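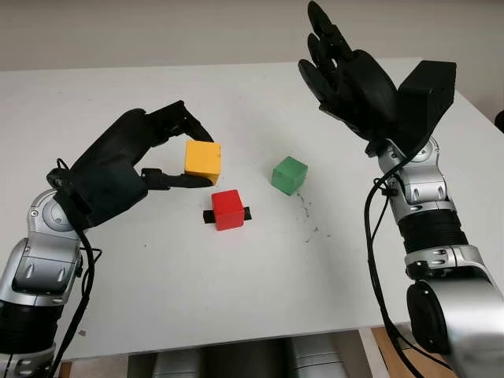 **Minutes, Cotach toy library, planning meeting**
Jun 27, 2024, back room at Guerreiro Hall

I'm taking notes again, so you're getting them my way. Seven of us around the table, two sent regrets, and we started late because the coffee maker wanted descaling and I gave in and did it.

**1. Last meeting's minutes**

Approved with one fix. I'd written that the puzzle shelf was staying by the window. It's going to the inside wall, away from the sun, and I've changed it.

**2. The colored cubes**

This took up most of the evening and I don't regret a minute of it! We've been talking since winter about putting together block sets that families can borrow, and now we had to decide what goes in a set.

The small wooden cubes, each one painted a single solid color, are what everyone likes best. Yellow, red and green are the colors for the starter set. There was a push for blue as well (a strong push, with some feeling behind it) and we talked it through twice. The starter set stays at three colors, and blue goes in the bigger box along with orange and white.

We had a long back and forth about wear. The yellow has some small wear on the edges and the corners are slightly rounded. A couple of people wanted to sand and repaint anything that shows wear before it goes out the door. The rest of us felt that a block is going to get knocked around, and that a bit of rubbed paint on an edge is fine to lend. What we agreed:

- Small edge wear: lend it as is.
- Bare patches bigger than a thumbnail, or flaking paint: pull it and put it in the repair tub.
- Splinters or cracks: out, no discussion.

We also talked about what the cubes get played with on. A plain white table makes the colors really pop, and the sorting games are so much easier on it than on the patterned rug we've been using on open days. Agreed that block play moves to white tabletops starting with the next open day. The rug goes to the reading corner, where it'll be happier anyway.

**3. How many sets**

Our stock sheet says 168 cubes, all colors together. Of those, 102 are ready to lend and the rest need sorting, washing or paint. We'll make up 20 starter sets first and see how fast they go. I think they'll fly out, but I was told to write down that opinions differed.

Every set gets a drawstring bag and a card with two or three games on it. I'm writing the cards. If you have a favorite stacking or sorting game, send it to me in plain words, please, because last time I got a page and a half on one game and it had to fit on a card the size of my hand.

**4. Paint**

Ralon sent us a quote for a small batch of toy-safe paint, and Nurum sent one that's a little cheaper but ships slower. We went with Ralon. The green we picked is a medium green, and the red is a proper bright red. We turned down the mustard shade. Yellow should look like yellow.

One request from me, and it's in the minutes now so it counts: could whoever paints next put down newspaper all the way to the wall? I spent a good part of an evening scrubbing the baseboard.

**5. Money**

We agreed to spend up to 35 dollars on bags and card stock. Paint comes out of the repair budget. The deposit on a starter set was left open, with some of us wanting none at all and some wanting a few dollars, so we'll pick it up again next time.

**6. Odds and ends**

- The tall cabinet still sticks. Lift the door a little as you pull.
- We're short on lidded tubs. Clear ones if you can find them.
- The fall swap day will be in October, and we need the hall booked well before then. I said I'd call.
- Someone left a gray umbrella. It's hanging by the coats.

**To do before we meet again**

- Sort and wash the cubes that aren't ready (everyone, bring a towel)
- Order the paint from Ralon
- Buy bags and card stock
- Write the game cards (me)
- Book Guerreiro Hall for the swap (also me)

Next meeting is in the same room at the same time. I'll email the date once the hall gets back to me.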